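## 3.2 Beschaffung und Budgetplanung

Ausgangspunkt war die Liste vom April, damals noch mit festem Arm. Gestrichen. Ein stationärer Arm bindet das Geld an einen Raum, und die Aufgaben in Abschnitt 2 spielen nun mal in Wohnungen: Textilien, längliche Holzteile, Kleinkram auf engem Raum. Daher die Umstellung auf handgeführte Greifer, Arm erst in der zweiten Beschaffungsrunde. Stand der hier verwendeten Zahlen: 5. Juli 2020.

Eingeholt wurden Angebote von Tralta und Cavutel. Cavutel günstiger beim Einzelstück, aber Fingersätze nur im Paket und Lieferzeit 90 Tage. Tralta liefert in 40 Tagen, Stückpreis 700 Euro netto, Finger einzeln nachbestellbar. Für die Planung zählt vor allem Letzteres, die Finger sind Verschleißteil und müssen als eigene Position geführt werden – im ersten Entwurf fehlte die Zeile komplett. Bestellt werden sollen 19 Geräte, Reserve inbegriffen. Macht 13.300 Euro netto, ohne Finger, ohne Transportkoffer, ohne Versand.

Die Stückzahl ergibt sich aus der Zahl der parallel besuchten Haushalte, nicht aus der Zahl der Aufgaben. Ein Gerät pro Haushalt, dazu Ersatz für Ausfälle. Kennzeichnung je Gerät ist Pflicht, sonst lassen sich Wartung und Abschreibung später nicht zuordnen. Abb. 4 zeigt ein Gerät mit Etikett im Schlafzimmer, gegriffen wird ein langes, schmales Brett. Solche Teile belasten die Finger anders als Stoff: kleine Klemmfläche, langer Hebel. Im Kostenmodell deshalb getrennte Wechselintervalle für starre und weiche Objekte.

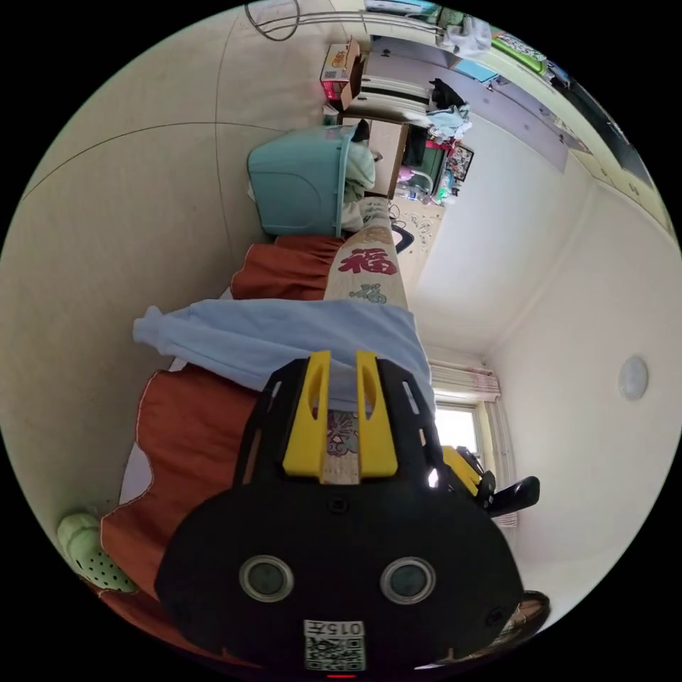

*Abb. 4: Handgeführter Greifer mit gelben Fingern, dazwischen ein langes, schmales Holzbrett mit rotem Schriftzeichen „福“. Etikett mit QR-Code am Gehäuse.*

Begović (persönliche Mitteilung) rät, die Fingersätze gleich mit der Erstbestellung abzurufen, Nachbestellungen laufen bei uns jedesmal neu durch die Vergabe. Übernommen. Nicht übernommen der Vorschlag, die Geräte zu mieten: Rikgate bietet zwar Monatsverträge an, Schäden an den Fingern gehen dort aber immer zu Lasten des Mieters, und damit ist der Vorteil bei unserer Laufzeit weg.

Offen bleibt der Posten Arbeitszeit. T. Herrera hat die Rüstzeiten pro Wohnung erfasst, Auswertung im Anhang B. Anfahrt, Einweisung und Abbau sind darin enthalten, Datenübertragung noch nicht. Wird nachgetragen, sobald die Speicherkosten feststehen. Für die zweite Runde (Arm, Steuerung, Sicherheitsabnahme) ist bisher nur ein Platzhalter eingestelt, belastbare Angebote liegen nicht vor. Die Abnahme dürfte teurer werden als ursprünglich angesetzt – Tadeo Herrera klärt das mit der Arbeitssicherheit, Ergebnis geht in die Tabelle in 3.3 ein.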